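I have been putting off writing about the Larkach for most of August, partly because my sister-in-law thinks it is a daft thing to spend money on, and partly because I wanted to be fair to it. It is a hand-held gripper kit, sold by Kadlec, and you use it to show a robot how household jobs are done by doing them yourself, over and over, with the thing in your hand. Mine came on a 25 day loan, and I'm rather sorry to see it go.

What won me over was the choice of jobs. So many of these kits arrive with a bag of plastic cubes to stack, and I do not know a single home that needs its cubes stacking. The Larkach booklet sends you off to the bedroom to deal with the washing, and good for it! Cloth is a miserable thing to grip. It slumps and slides and never lies the same way twice, and anyone who has folded a toddler's bedding will tell you so.

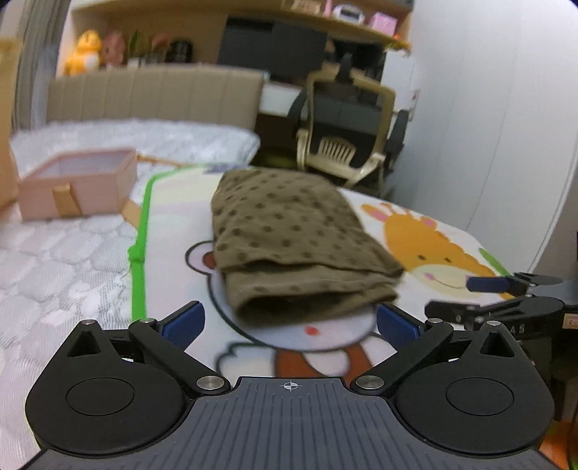
Spotted cloth on a child's blanket, with the Larkach's blue fingertips ready to close.

Those soft blue rubber pads are the best part of it, to my mind. They face each other at an angle and I never felt I was going to snag anything, even the thin stuff. The grip did tire my thumb after a long go (Asger Lund, who has bigger hands than mine, had no such trouble), and I do wish the booklet had more than 3 pages on fabric.

Is it worth buying? For a small workshop or a college, I think so, gladly. For the merely curious, the loan is plenty, and Kadlec were very decent about the postage.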